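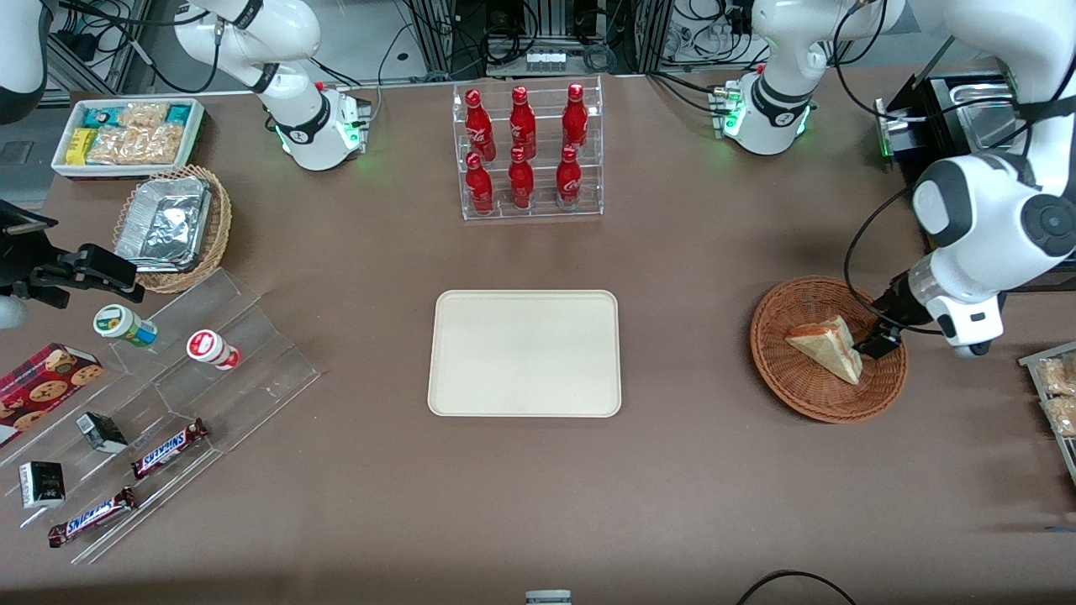 Issue 14

LANGAT SHED NOTES
Gallery: the snack counter build, April batch

Quick one this time. Both arms up, table loaded, everybody wanted pictures so you get pictures. Long write-up when the wiring is less embarassing. Ashton Henare did the frame and most of the cable work, I did the table and the shopping.

Idea for anyone new: a lunch counter that fills a tray by itself. You ask for a drink, a sandwich, something sweet, two arms put it together. Bench at the back of the Gullesthorpe workshop, one table, no customers yet except us.

1. Whole table
Both arms over the brown top, green rings lit. Left gripper over the wicker basket with the sandwich in it. Right gripper out at the other side, pointing in toward the little bottles. Cream tray in the middle still empty. That tray is where the order goes.

Sandwich is the hard one. Bottles are stiff, bars are stiff, bread is bread. Closing force came down three times this month and we are still not happy. Current setting in the config is 400, started at 1073 which was a typo, and yes we ran it. Flat sandwich. Ate it anyway.

Coke rack is the two-step acrylic one, back row higher than the front. Best thing we bought. With the old flat crate the front row hid the back row and picking was a mess. Six bottles fits the rack, so six bottles is a full load, fine by me.

Stepped stand, lower left, Snickers and the small boxes. Angled compartments so stuff slides down to the same place every time. In theory. Bars like to sit crooked and then the fingers come in at a bad angle. Ashton wants to glue in a thin lip. I want to try tape first.

Foil containers in the other basket, shiny as anything. Overhead light bounces off them and the vision side hates it. Dimmer lamp on order from Plustar. If that doesnt do it we go to paper lids.

White tray with the wrapped bars. Clear wrappers, see above, same complaint. The blue and green packages get found nearly every time, the clear ones much less.

Back of the table is aluminum framing, racks, black cable, the power strip. Getting tidied. I said that in issue 13 too.

Parts and settings, since people write in asking

Frame: Bendier offcuts, cut to length here. Bring your own deburring tool if you come by, ours walked off.
Tabletop: brown, scuffed near the tray and the baskets, staying as is until the layout stops moving.
Arm speed: 200 in our units, for everything, while people are leaning over the table. Goes up later.
Baskets: woven wicker. Cheap, soft edges, kind to the gripper if it clips one. Downside, they creep. Rubber mat underneath is next.
Cables: thin black ones run along the arm, they need more slack at the wrist. On the list.

Still to do

Lip or tape on the stand, see above
Mark basket positions on the table so they go back in the same spot
Second tray, so one can be carried off while the next gets filled
Label the connectors. Please. Whoever moved two of them last month, come find me
Pastry display at the far right, decide whether the left arm does that one alone. Reach is fine on paper
Restock cookies. Keep a box for the robots, one box, that's all I ask

Bench is open evenings from 7 pm if you want to help or just watch. Bring closed shoes and don't reach over the table when the arms are enabled, ask first. Stop button gets tested at the start of every session, whoever opens up does it.

Next issue: tray handoff, and Ashton's cable chain if the print finishes.

Back to gallery index
Issue 13 | Issue 14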